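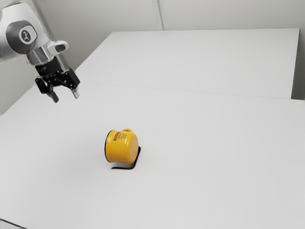

Mug down, gripper up. A still from the simulation that came with the quote.

I run a small packing shop, mostly kitchen goods and gift sets, and I've been putting off the robot question for going on two years. In February it stopped being optional because the other owner put it on the budget sheet as its own line. So now I have a folder full of quotes and a worse mood than I had at Christmas.

The quote I've spent the most time with is from Kowalczyk, who sell and install arms for shops our size. What they're offering is one arm, one two-finger gripper, a table to bolt it to, and a year of software from Vekau. The software is where they make their money. It's $532 a month, and when I asked what happens in month thirteen if I stop paying, I got a long email about value. I asked again. I got a shorter email about value.

Before you sign anything they'll run your job in simulation, or something close to your job. We ship mugs, so we got a mug. One mug, in a white room, on a white table, with perfect light. I've been in warehouses for most of my working life and I have never seen that room. Our tables have tape on them. They have box dust and a radio and the coffee somebody set down at 10 a.m.

I'm not saying simulation is worthless. It's cheap, and I'd rather find out on a screen that an arm can't reach the back of the table than find out with the thing bolted to my floor. But I want to know what I'm paying for, and the quote has a line for "application study" that costs more than our tape machine did.
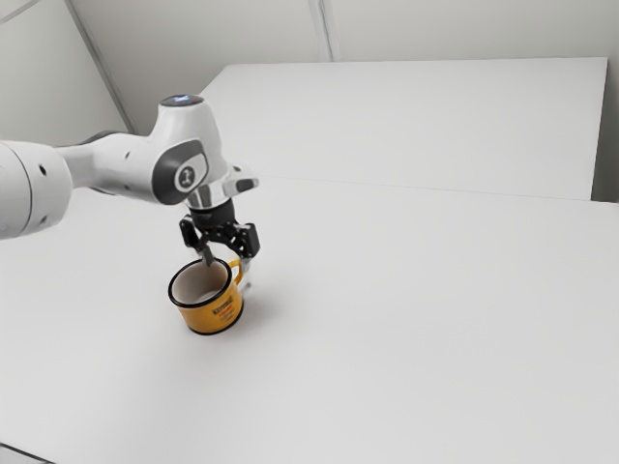
Picking up by the rim is what I keep coming back to. One finger in, one finger out, squeeze. Fine for an enamel cup, probably. About a third of what we ship is stoneware with a thick rolled lip, and some of it has a glaze I wouldn't trust to metal or hard plastic. I asked whether the fingers come with pads. Pads are an accessory. So is the second set of fingers, and so is the stand you park them on.

And then there's the mug on its side. Ours come out of the supplier's carton every which way, so that's a fair thing to test, and I'll give them credit for including it. What I want is the number. Out of 100 mugs lying down, how many end up in the box with the handle still on? I was told the results were "very encouraging." I can't put that in a spreadsheet.

Jisport sent a rival quote that's cheaper up front and has 16 hours of training in it, where Kowalczyk has none. It also has a delivery date of "to be confirmed," so I'm not in love there either. Dosis would only rent, and wanted a deposit that made me laugh out loud at my desk.

My own sheet has lines none of the three mentioned. Guarding. An electrician. Somebody's time to babysit it for the first couple of months, which will be my time, which I apparently don't charge for. Spare fingers. Floor space, almost 133 square feet once you add the room to walk past it, and that's two pallet spots we use every day.

So I've asked Kowalczyk for a trial with our own stock, in our own cartons, on a table that looks like ours. They're supposed to call back Wednesday. Until I see that, the line on the budget sheet stays in gray.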